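Povia Lilbridge plank flooring, mixed brown: review after four months

Reviewed by Birgit Thiele
Category: Flooring
Room: ground-floor workroom, daily use in outdoor shoes
Price paid: £346 including delivery, excluding underlay

The Lilbridge is a long-format wooden plank sold in a single colourway, mixed brown. The packs contain light and dark boards in no fixed ratio. Povia advises opening all packs before starting and drawing from them in rotation. I followed this. Hường Hồ laid the same product in her hallway one pack at a time and has a dark patch by the front door.

Installation

The planks click together along the long side first, then the short side. The long joint closes at a shallow angle with hand pressure. The short joint needs a tapping block. Two boards in my delivery had damaged tongues and were used as offcuts at the wall. Cutting was done with an ordinary fine-toothed handsaw, face up, with masking tape over the line. Edge quality was acceptable without the tape as well.

The instruction sheet is adequate on the order of work and poor on doorways. The drawing for fitting under a door frame shows the board going in from the wrong side. Phong Đàm, who did the cutting, ignored it and trimmed the frame.

Expansion gap: 4 mm was left at the long walls, the minimum on the sheet. I would leave more. One board near the radiator lifted slightly in December and settled after the skirting was taken off and the gap widened.

Surface

The finish is low sheen. Pale grit shows on the dark boards and dark grit shows on the light ones, so neither hides dirt well close up. From standing height the variation in shade breaks up small marks. Black scuffs from rubber soles come off with a damp cloth. A dragged stool left one scratch which did not come off.

Furniture with narrow metal legs should have pads. Our table has a wooden top and white metal legs, and it was in place for the first two weeks without them. There is a faint dent where one leg stood. The pads fitted since are the felt type from Driteck and have stayed on.

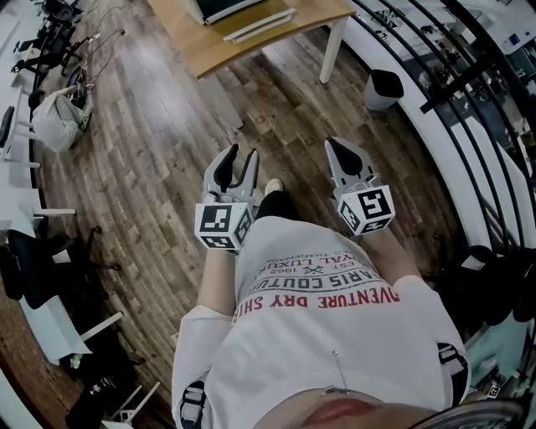 Lilbridge mixed brown as laid, showing the spread of light and dark boards.

Noise

Footfall is louder than on the old carpet, as expected. With the thinner underlay there was a hollow sound in the middle of the room. Yến Ninh, in the room below the landing where we used up the spare boards, reports hearing heels but not soft shoes. The thicker underlay is worth the difference.

Cleaning

Dry brush or vacuum with the brush bar off, then a well wrung mop. The maker's own cleaner left streaks at the recommended dose and none at half that. No swelling at the joints so far. I have not tested standing water and the guarantee excludes it.

Good: long joint, even thickness between packs, range of shades.
Less good: short joint, doorway instructions, dents under point loads.

Spare packs are still listed under the same product code. Keep one back for repairs, as the earlier batch was noticeably redder.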